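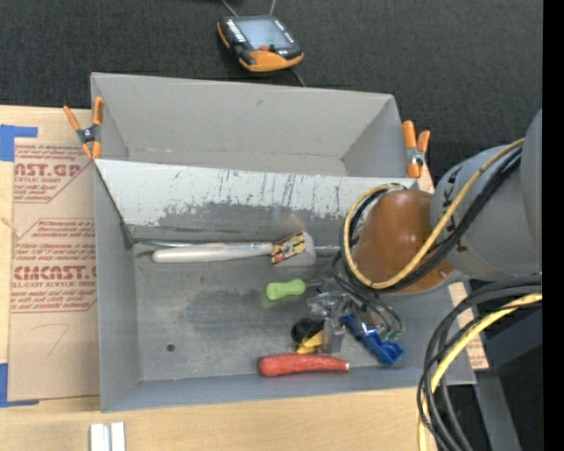

Grey metal bin in two sections, with orange-handled clamps at the sides

4. Setting up a production in Lestik

Lestik keeps the cast list, the rehearsal calls and the cue sheet for a stage show in one file. Section 3 covered installing the program and signing in. Work through the steps below once for each new production, before you invite the company.

4.1 Creating the show file

1. From the start screen, choose New production.
2. Type the title as it should appear on the programme. You can change it later, but old call sheets keep the old title.
3. Pick Play, Musical or Opera. Musical and Opera add a Numbers tab for songs and arias.
4. Enter the first performance date and the length of the run.
5. Press Create. The file opens on the Company page.

Note: Lestik numbers a two-act show from scene 1 in each act. To number straight through, tick Continuous scenes before you press Create.

4.2 Adding the company

1. On the Company page, choose Add person and fill in name, part and contact details.
2. For an understudy, open the principal's entry and choose Cover. A part can have up to 2 covers.
3. Mark any dates a person cannot attend. These show in red on the rehearsal grid.

If an actor plays several parts, add the person once and list the parts under their name — a second entry will cause double calls.

4.3 Importing the script

1. Save the script as plain text, with each character's name in capitals on its own line.
2. Choose Script, then Import.
3. Check the list of characters that Lestik finds. Merge any that are spelt in two ways.
4. Press Accept. Line numbers are now fixed.

Caution: importing a second script removes every cue attached to the first. Save a copy under File, Archive before you go on.

4.4 Sending the first call

1. Open Calls and choose the scenes to be rehearsed.
2. Set the time and the room.
3. Press Preview and read it through.
4. Press Send.

Calls sent less than 31 minutes before the start are marked Late and also go out as text messages.

If sending fails with code 2314, the mail settings are incomplete. Go back to section 3.

Section revised 20 April 2018 by Rhiannon Humphreys, Flilon.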